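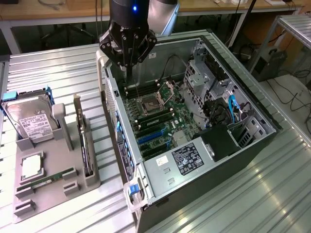
Page 143 of the notebook and I finally have something good to put in it! We agreed the handling rules for the dismantling cell this afternoon, and I'm so pleased with how short they are. Five rules, one sheet, taped up at Whitcombe by tea time.

The one I fought for is the socket rule. Retention lever up before the arm goes anywhere near the processor, and once the chip is out it goes straight into its own recess on the fixture, never down on the table. Ewan Tamihana wanted the same for memory — every module to its holder before the next one is touched — and he's right, it makes the log so much easier to read. We also settled on a hover stop: the fingers pause over the case and wait for a person to say go. It adds 2 seconds a move. Fine by me!

Nedel sent over their draft, which runs to 395 clauses (I got as far as the bit on earthing and it's very sound, I've pinched it). Udex want to know if ours covers power supplies. Yes: leave them alone, hands and grippers both.

Still to sort: who signs when a drive comes out, and whether the people at Wurnberg will accept initials. Must ring them before ten. Bring the good tape.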